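Home Modules Timetable Handouts Reading list Contact
28 June cohort page moved – see Handouts

Handout 9: Hand controls on portable devices
Fostolari School of Product Design, Level 2
Posted June 28, 2025, by the module office

1. Scope

Covers push buttons, rotary knobs and caps on housings small enough to be held in one hand. Touch surfaces were dealt with in February and are not repeated. Sliders are in Handout 10. Bring the Jokent sample tray to the session; the Firkska tray has been withdrawn until its missing parts are replaced.

2. Terms

Housing: the outer shell, including any rim that stands above the top panel.
Panel: the face into which the controls are set.
Recess: a local drop in the panel around a control. Depth is measured from the panel surface to the floor of the recess, not from the rim.
Travel: the distance a button moves from rest to its stop.
Proud height: how far a control stands above the panel when at rest.

Students lost marks last year by using "recess" for the gap between a button and its hole. That gap is the clearance.

3. Telling controls apart by touch

A user who is looking elsewhere has shape, height and surface to go on. Colour does not help and printed labels do not help much. Two controls of the same diameter should differ in at least one of the other properties, and preferably in two. A domed top and a flat top can be told apart with a bare fingertip, less reliably with a glove. A crescent is useful between two round controls, as the finger meets a straight or curved edge and the order becomes clear.

Placing controls in a single line saves panel width but asks more of the shapes. In the Cárdenas exercise, groups which used three identical round buttons in a line had to go back and change the middle one.

4. Surface and finish

Brushed metal hides light scuffing along the grain and shows it across the grain. Polished metal shows everything, and a highlight on a glossy button can be mistaken for an indicator lamp under strong light. Soft rubber gives good grip but collects dust at the foot of the control. Where a dark rim surrounds a lighter panel, the edge of the working area is easy to find by eye.
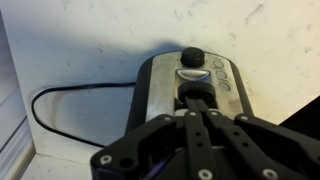 A question came back by email asking whether proud height should be taken with the device lying flat or held in the hand, given that a rubber foot can tilt the housing by a degree or so. Either will do, provided the gauge rests on the panel and the reading is square to it. Tilt of the whole device does not enter into it.

5. Exercise

Choose one device from the tray. Draw the top panel at twice full size. For each control record shape, diameter or length, proud height and type of movement. Where a control is recessed, add the depth. Apply a load of 39 grams to each push button and note whether it moves; repeat with the heavier weight if it does not. Cycle one button 20 times by hand and check that it returns to the same height each time. The 2,000-cycle rig is for Level 3 only.

Write up on one side of A4. Dimensions in millimetres, one decimal place.

Previous: Handout 8 Next: Handout 10 Back to top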